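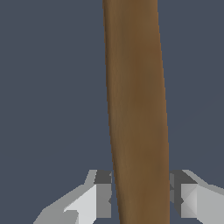
Reading time: 4 minutes

How to Keep a Football Drive Chart by Hand

8 Apr 2023

A drive chart is a written record of every possession in a football game. It shows where each drive began, how many plays it took, how far it went, and how it ended. The method below needs one person, a pencil, and ruled paper. It works from the stands, the press box, or a sofa. The samples use two teams, Pivville and Denari.

What you need

— Two sheets of ruled paper per half, one for each offense
— A pencil and an eraser
— A roster for each team, if you want to record ball carriers
— A clear view of the down marker or the scoreboard

Turn the sheets sideways. The rows need more width than most people expect.

Step 1: Set up the columns

Rule six columns and label them from left to right: Down, Spot, Play, Player, Gain, New Spot. Leave the left margin open for the game clock. Write the name of the offense at the top of each sheet, then the half.

Do not put both offenses on one sheet. The rows get mixed as soon as there is a turnover, and the totals at the end take twice as long.

Step 2: Fix your abbreviations

Pick them before kickoff and write them on the back of the first sheet. A basic set:

R — run
P — pass complete
X — pass incomplete
S — sack
K — field goal try
PU — punt
INT — interception
FUM — fumble
PEN — penalty

Spots are written as a letter and a yard line. P22 is the Pivville 22. D47 is the Denari 47. The 50 takes no letter.

Step 3: Log the start of the drive

When the offense takes over, write the clock time in the margin and draw a short line across the page. Beside the line, note how the ball was obtained: kickoff, punt, interception, fumble, downs, or missed field goal. The starting spot is where the first snap takes place, so wait until the ball is set. A return that ends on the 30 and is called back for holding does not start on the 30.

Step 4: Log each play

Use one row per play. Fill in Down and Spot before the snap, and the rest when the officials spot the ball. The opening rows of a Pivville drive might read:

1-10, P22, R, 28, +4, P26
2-6, P26, P, 12-84, +9, P35
1-10, P35, X, 12, 0, P35
2-10, P35, R, 28, +3, P38
3-7, P38, PEN, Denari, +15, D47

For a completed pass, write the passer's number first and then the receiver's. For a run, one number is enough. If you miss the number, leave it blank and go on. The spot matters more, and most gaps in the player column can be filled from the public address call.

The New Spot on one row must match the Spot on the next. If it does not, either you misread a yard line or there was a penalty you did not enter. Fix it at the next dead ball.

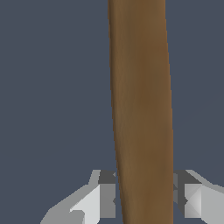 Close view of a brown rod with a wood-grain texture.

Step 5: Handle penalties

Penalties cause most charting errors. There are three common cases.

Foul before the snap. Enter a PEN row. No play is counted. The down stays the same and the distance changes, unless the yardage gives the offense a first down.

Foul during the play, accepted, down replayed. Cross out the play with one line so it can still be read, and enter a PEN row below it. The crossed-out row does not count as a play.

Foul during or after the play, with the result of the play kept. Enter the play as normal, then a PEN row starting from the spot where the yardage is marked off.

A declined penalty needs no row. A small "d" in the margin is enough.

Step 6: Close the drive

At the end of the possession, draw a double line and write one summary line under it. The Pivville drive above, finished with a field goal from the Denari 17, would be closed like this:

Start P22 — 8 plays — 61 yards — FG good

Drive yards are the distance from the first spot to the last spot, with penalty yards included. Moving from P22 to D17 is 28 yards to midfield plus 33 beyond it. Count the plays by counting rows, leaving out PEN rows and crossed-out rows. In this method the kick is also left out, as are punts. Some charts count them. Either way is fine as long as both sheets follow the same rule.

Step 7: Total the sheets

At halftime, add the Gain column for each offense, separating runs from passes. Leave the PEN rows out of these totals. Offensive yards and drive yards will differ by the penalty yardage, and that difference makes a good check on the arithmetic.

Sacks need a decision. College charts usually take sack yardage off the rushing total, while professional charts take it off passing. If Wondgate finishes a game with 541 yards of offense, the total is the same under both rules, but the split between run and pass can move quite a bit.

Common problems

The clock was not visible. Note the quarter and leave the time blank. Time of possession cannot be rebuilt from the play rows, so do not estimate it.

The ball is between yard lines. Use the line you would use for the next snap and keep to it. If third down is short by less than a yard, write 3-1.

Two turnovers on one play. Suppose Tabrizi intercepts a pass and fumbles it back on the return. Close the first drive with INT, give Tabrizi a drive of zero plays, and open a new drive for the original offense at the new spot. The down resets to first.

The half ends during a drive. Close it with END HALF and the last spot. A kneel-down counts as a run for a loss.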